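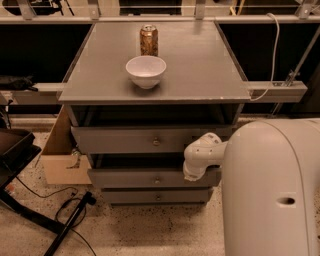
Noura Rizk respondió: Si el cajón del medio se queda asomando, yo miraría antes las guías que el frente. A mí me pasó con un mueble parecido y lijé el canto para nada. Saca el cajón entero y pasa el dedo por la guía, a ver si hay rebaba o serrín.

muthu_mathew escribió:
Gracias. El mueble es gris, de madera, con un hueco abierto arriba y tres cajones debajo. Lo compré de segunda mano en mayo a un vecino de Grorneck y no traía instrucciones. Quiero dejarlo de mueble auxiliar para desayunar: tazones en el hueco, cubiertos en el primer cajón, manteles en el segundo y trapos en el de abajo. El tablero está algo rozado y tiene el canto delantero un poco desconchado.

Marijke V. escribió:
Cubiertos en el primero, bien. Los tazones yo no los pondría en el hueco. Está oscuro, acaban al fondo y para sacar uno mueves todos. En el mío tengo ahí las bandejas.

muthu_mathew escribió:
Bandejas tengo 2 y son más anchas que el hueco.

Marijke V. escribió:
Entonces los manteles al hueco y los tazones al cajón, con un paño debajo.

bilal.rizk escribió:
No estoy de acuerdo. Un cajón lleno de loza pesa mucho y con guías de madera acaba rozando. Si ya va duro ahora, con peso irá peor. Los tazones, al hueco.

Sobre el canto: masilla para madera, dejar secar, lija fina y pintura. Yo usé la masilla Kodden y quedó aceptable. Se nota un poco si le da la luz de lado.

muthu_mathew escribió:
Actualizo. Saqué los tres cajones y les di cera de vela a las guías. El segundo tenía un tornillo que sobresalía por detrás. Lo apreté. De momento no he tocado la pintura y los pomos se quedan, me gustan redondos y de color latón.

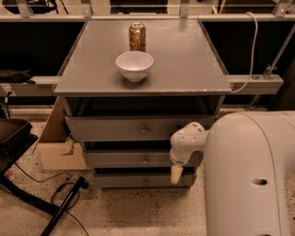
Me falta decidir qué hago con el tablero. Vuela por los lados y ahí es donde se apoya todo el mundo. Había pensado en barniz mate, pero no sé si agarra bien encima del gris.

Olanrewaju_E escribió:
Depende de lo que lleve debajo. Si es pintura al agua, barniz al agua y sin problema. Prueba primero en la parte de abajo del vuelo, que no se ve. Lija de grano 3000 no uses, que he visto que la recomiendan en otro hilo y deja la superficie demasiado lisa para que agarre nada.

Noura Rizk escribió:
Yo no barnizaría. Un salvamanteles y listo. El barniz mate también se raya y luego hay que repasarlo entero.

Olanrewaju_E escribió:
Se raya, pero protege de los cercos de las latas y de los vasos. En pintura mate sin barniz el cerco no sale.

Noura Rizk escribió:
Para eso están los posavasos.

muthu_mathew escribió:
Probaré el barniz por debajo del vuelo y según quede decido. Los tazones se quedan en el hueco, los apilo de dos en dos. Lo de los manteles lo dejo como estaba.

Marijke V. escribió:
Mide la altura antes de apilarlos, los de pie estrecho se tambalean.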